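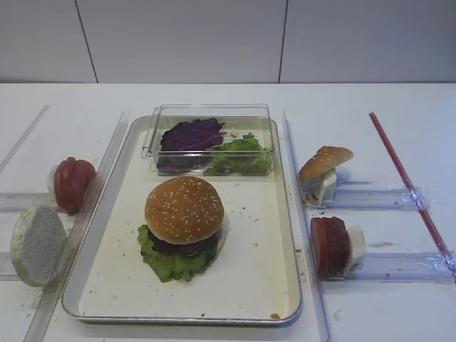 My niece has decided she runs a burger restaurant, and I have been her only paying customer since May. It's called Trundden (she made the word up and gets cross if you say it wrong), and the menu is burgers, burgers, and one thing she calls "the salad situation." I ordered the pretend food set from a little shop called Karadia after my friend Natsumi Takagi sent me the link with a row of exclamation marks, and I've grown much too fond of it. The top bun has sesame seeds on it! The lettuce fans out under the patty the way it does on a diner menu, and there's a purple cabbage leaf that sits with a spare green one in a clear box at the top of the tray, like a proper salad bar.

Anyway, I wanted to write down how we lay it all out, mostly for Abena Baidoo, who asked in the comments last time. The tray goes in the middle, long side running away from you. Bread and tomato go at the sides. The leaves stay in their box, or they end up under the couch, and I am not moving that couch again. I paid 80 for the lot including postage, and roughly half of that must be for the tray, which has already been borrowed for real cookies.

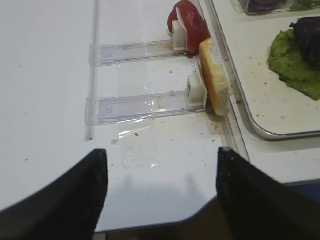 The side lanes were the part I had to be talked into. I thought we could plonk the tomatoes down anywhere, but a burger place needs a line, I'm told, and a line needs edges. So now it's clear plastic channels, lying flat on the table with a white block at the right-hand end of each one. They do pick up marks – there's a bit of brown residue along the inside of one that I keep meaning to get at with a cotton swab. Thanasis Tzanetos swears by an old toothbrush and dish soap, so I'll try that first.

As for the order of the layers, we have argued about this more than I argue about real dinner. I'm a patty-on-top-of-lettuce person. She likes to go heavy on the leaves,
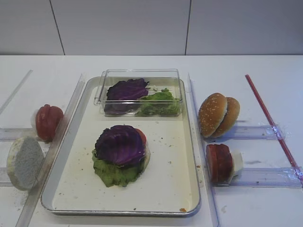

and tuck the tomato in wherever it will fit, and then the whole thing leans and she says that's how you know it's fresh. Fine! It's her restaurant. My one rule is that the top bun goes on last, and even that is under review.

Next job is a proper menu board. Desgate has chalkboard paint in the sale, and I've got an old cupboard door that would do nicely. If anyone has used it on something shiny, did you sand first?

Posted 2021-08-05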